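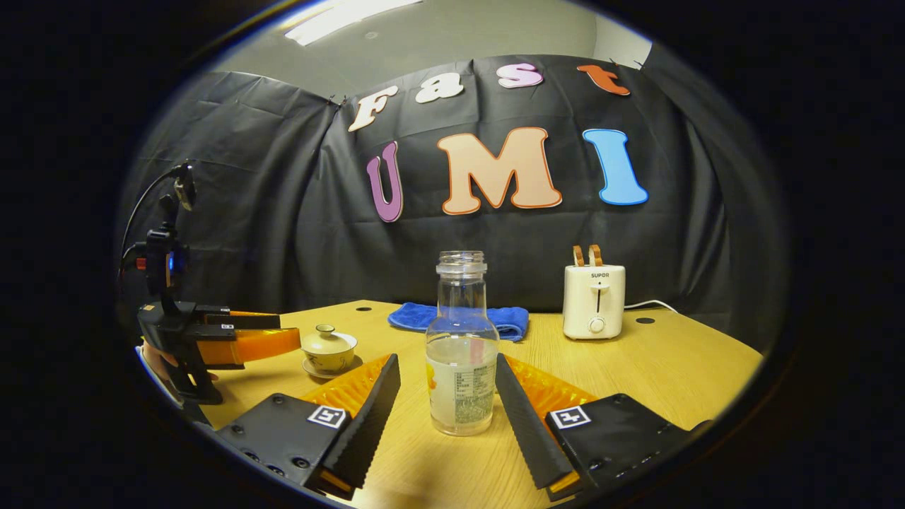 칸단스, 식탁 한 개로 아침과 차를 차리는 생활 강좌 '벨카디' 12월 개강

생활 정리 교육 업체 칸단스(Candance)는 작은 집의 식탁 사용법을 다루는 강좌 '벨카디(Belkadi)'를 오는 12월 연다고 밝혔다. 강좌는 모두 6회로 진행하며 정원은 200명이다. 장소는 칸단스가 운영하는 생활 교육장 이도우(Idow)이고, 강좌에 쓰는 수건과 받침류는 주방 직물 업체 자닉스(Zanix)가 공급한다.

벨카디는 식탁과 조리대를 따로 두기 어려운 가구를 대상으로 한다. 토스터를 늘 올려 두는 식탁에서 아침을 먹고, 같은 자리에서 차를 마시고, 저녁에는 그 위에서 서류를 보거나 아이 숙제를 봐 주는 집이 많다. 물건을 전부 수납장에 넣었다가 다시 꺼내는 방식은 며칠을 넘기기 어렵다는 것이 칸단스가 그동안 정리 교육을 하면서 들어 온 이야기다. 벨카디는 식탁 위에 남겨 둘 물건을 먼저 정하고, 그 물건들의 자리를 나누는 데서 수업을 시작한다.

칸단스는 개강에 앞서 기존 수강생을 상대로 시범 수업을 진행했다. 시범 수업에는 41명이 참여했으며, 참가자들은 자기 집 식탁에 평소 올라와 있는 물건을 적어 와서 교육장의 나무 탁자 위에 비슷하게 차려 보았다. 가장 자주 적힌 물건은 토스터와 물병이었고, 행주나 수건이 그다음이었다. 약봉지, 충전기, 우편물처럼 먹는 일과 관계없는 물건을 적은 사람도 적지 않았다.

강좌 기획을 맡은 판야 수완나랏 교육팀장은 "처음에는 수납용품을 많이 쓰는 수업으로 짰는데, 시범 수업을 해 보니 참가자들이 집에 가서 바로 따라 하는 것은 물건 두세 개의 위치를 바꾸는 정도였다"며 "그래서 바구니와 선반을 다루는 회차를 줄이고 탁자 위에서 직접 놓아 보는 시간을 늘렸다"고 말했다.

■ 회차별 내용

첫 회에는 식탁을 비우고 닦는다. 참가자는 자기 식탁의 크기를 재어 오고, 교육장 탁자 위에 종이테이프로 같은 크기를 표시한다. 콘센트가 있는 쪽, 벽에 붙은 쪽, 의자가 들어가는 쪽도 함께 표시한다. 이 표시는 마지막 회까지 그대로 두고 쓴다.

2회는 토스터를 비롯한 소형 가전의 자리를 정하는 시간이다. 빵을 꺼내는 손의 방향, 조작부가 향하는 방향, 전선이 지나가는 길을 차례로 확인한다. 강사는 수건이나 종이, 비닐을 작동 중인 토스터 곁에 두지 않도록 안내하고, 사용을 마친 뒤 부스러기받이를 비우는 순서도 함께 익히게 한다. 전기 주전자를 쓰는 가정은 주전자를 가져와 같은 방식으로 자리를 잡아 볼 수 있다.

3회에는 병을 다룬다. 식탁에 나와 있는 병은 물병, 음료병, 기름병, 양념병으로 나누고, 그 자리에서 바로 마시거나 쓰는 것만 남긴다. 다 마신 페트병은 내용물을 비우고 라벨을 뗀 다음 눌러서 뚜껑을 닫아 배출하도록 안내한다. 유리병은 다시 쓸 것과 내놓을 것을 나눈다. 다시 쓰는 병은 입구가 넓은지 좁은지에 따라 씻는 솔이 달라지므로, 참가자가 쓰는 병을 한 개씩 가져오면 맞는 솔을 골라 준다.

4회의 주제는 수건과 행주다. 식탁용 수건을 접어 두는 크기, 펼쳐서 말리는 자리, 세탁 주기를 다룬다. 자닉스의 직물 담당자가 이 회차에 강사로 참여해 극세사와 면의 세탁법 차이를 설명한다. 섬유유연제를 쓰면 극세사의 흡수력이 떨어질 수 있다는 점, 마른 그릇을 닦는 천과 식탁을 닦는 천을 나누어 쓰는 방법이 포함된다.

5회는 차를 차리는 시간이다. 뚜껑이 있는 찻그릇인 개완을 기본 도구로 쓴다. 개완은 찻주전자와 여러 개의 잔을 갖추지 않아도 혼자 차를 우려 마실 수 있어 좁은 식탁에 알맞다는 것이 강사진의 판단이다. 참가자는 받침 위에 그릇을 놓고 뚜껑을 살짝 기울여 물길을 내는 동작을 먼저 빈 그릇으로 익힌 뒤, 미지근한 물, 뜨거운 물 순으로 연습한다. 손을 데는 일이 없도록 물은 그릇의 가장자리까지 채우지 않는다.

마지막 회에는 앞서 다룬 물건을 모두 한 탁자에 올린다. 참가자는 아침 차림과 차 차림을 각각 한 번씩 해 보고, 한 차림에서 다른 차림으로 넘어갈 때 옮겨야 하는 물건을 기록한다. 강사가 정해진 배치를 제시하지는 않는다. 왼손잡이인지 오른손잡이인지, 식탁에 몇 명이 앉는지에 따라 결과가 달라지기 때문에 참가자끼리 탁자를 돌아보며 서로의 배치를 비교하는 것으로 수업을 마친다.

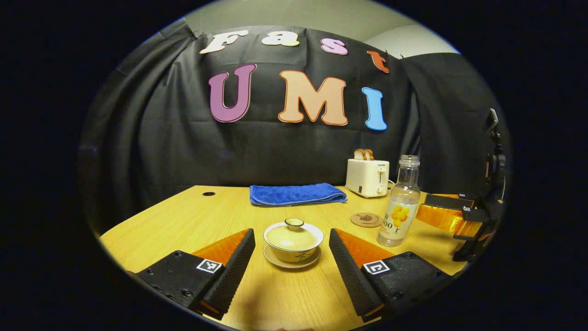 나무 탁자에 차려진 뚜껑 덮은 흰색 찻그릇과 코르크 받침. 유리병과 접은 파란색 수건, 식빵을 꽂은 토스터가 함께 놓여 있다.

■ 한 탁자에 두는 기본 물품

벨카디에서 참가자에게 권하는 기본 물품은 토스터, 병, 찻그릇과 받침, 컵받침, 접은 수건이다. 새로 사야 하는 물건은 없다. 집에 있는 것을 가져와 쓰면 되고, 토스터처럼 옮기기 불편한 물건은 교육장에 비치된 것을 사용한다.

토스터는 탁자 뒤편에 두는 것을 기본으로 하되, 벽이나 커튼에 바짝 붙이지 않는다. 찻그릇은 앉은 사람의 손이 닿는 앞쪽에 둔다. 컵받침은 컵이 없을 때도 제자리에 남겨 두는데, 시범 수업에서 받침을 치우지 않고 둔 참가자들이 다음 사람에게 자리를 설명하기 쉬웠다고 답한 것을 반영했다. 병은 마개가 있는 것과 없는 것을 구분하고, 마개를 연 병은 팔꿈치가 지나가는 자리에서 떨어뜨려 놓도록 한다.

차 수업을 맡은 세타레 마흐무디 강사는 "찻그릇을 꺼내는 데 시간이 걸리면 차를 안 마시게 된다"며 "뚜껑과 받침까지 한 벌로 탁자에 나와 있으면 물만 끓이면 된다. 대신 먼지가 앉지 않게 뚜껑은 꼭 덮어 두라고 말씀드린다"고 설명했다. 마흐무디 강사는 지난 시범 수업에서도 차 회차를 진행했다.

자닉스의 발랑탱 밀레 제품 담당은 수건을 접는 크기에 관한 문의가 특히 많았다고 전했다. 그는 "큰 수건을 한 장 펼쳐 두는 것보다 손바닥 두 개를 나란히 놓은 정도로 접어 두는 편이 쓰기 편하다는 의견이 우세했다"며 "한 면이 젖으면 뒤집어 쓰고, 양면이 다 젖으면 걸어서 말리는 식으로 안내할 예정"이라고 말했다. 자닉스는 강좌 기간에 참가자에게 수건을 빌려주며, 수업이 끝나면 회수해 세탁한 뒤 다음 반에서 다시 쓴다.

■ 교육장 안내

이도우는 칸단스가 정리 교육과 소규모 요리 모임에 사용해 온 공간이다. 이번 강좌를 위해 탁자 배치를 바꾸고 벽면 콘센트 위치를 조정한다. 탁자 사이 통로는 휠체어와 유아차가 지날 수 있는 너비로 확보하며, 높이가 다른 탁자도 따로 준비한다. 개수대는 교육장 안쪽에 있고, 사용한 그릇은 참가자가 직접 씻어 건조대에 올린다.

교육장 운영을 담당하는 바흐만 미르자에이 매니저는 "평일 낮에 오기 어려운 분이 많아 저녁반과 토요일반을 함께 편성했다"며 "결석한 회차는 다른 반에서 들을 수 있지만, 물이 끓는 회차인 차 수업은 자리 수를 넘겨 받지 않는다"고 밝혔다.

주차 공간은 없으며 대중교통 이용을 권한다. 어린이를 동반할 수 있으나 뜨거운 물을 쓰는 5회에는 보호자 옆자리에 앉아야 한다. 반려동물은 입장할 수 없다.

■ 신청 방법과 비용

수강 신청은 칸단스 누리집과 이도우 안내대에서 받는다. 수강료는 무료이며, 차와 식빵 등 재료비로 회당 1,000원을 현장에서 받는다. 재료비는 해당 회차에 출석한 경우에만 낸다. 신청자가 정원을 넘으면 추첨하고, 결과는 문자로 개별 통보한다. 시범 수업 참가자도 다시 신청할 수 있으며 별도의 우선순위는 두지 않는다.

신청서에는 식탁의 가로와 세로 길이, 함께 식사하는 사람 수, 식탁에 늘 올려 두는 물건을 적는 칸이 있다. 길이를 모르면 비워 두어도 된다. 밀, 우유, 견과류 알레르기가 있는 신청자는 비고란에 표시하면 된다. 밀을 먹지 않는 참가자에게는 쌀로 만든 빵을 따로 준비하며, 이때는 토스터도 구분해서 사용한다.

교재는 얇은 소책자 한 권이다. 회차마다 한 장씩 탁자 평면을 그릴 수 있는 모눈이 들어 있고, 뒤쪽에는 수건 세탁 기록표와 병 배출 요령을 실었다. 큰 글자판을 원하는 사람은 신청할 때 선택할 수 있다. 강좌가 끝난 뒤에는 소책자 파일을 누리집 자료실에 올려 수강하지 않은 사람도 내려받을 수 있게 한다.

칸단스는 강좌를 마친 참가자에게 한 달 뒤 짧은 설문을 보낼 계획이다. 식탁 위 물건의 자리가 그대로인지, 바뀌었다면 어떤 물건이 왜 옮겨졌는지를 묻는다. 응답은 다음 강좌의 회차 구성에 참고하며, 개인별 답변은 공개하지 않는다. 다음 강좌를 열지 여부와 그 시기는 아직 정해지지 않았다.

강좌와 관련한 취재 및 단체 신청 문의는 칸단스 홍보 담당 크리스틴 에스피리투에게 하면 된다. 수업 참관을 원하는 언론사는 희망 회차를 적어 미리 신청해야 하며, 참가자 얼굴이 나오는 촬영은 당사자의 동의를 받은 경우에만 가능하다.

최종 수정: 2025년 5월 23일

문의: 칸단스 홍보 담당 크리스틴 에스피리투 | 교육장 이도우 안내대 | © Candance. 무단 전재 및 재배포 금지 | 맨 위로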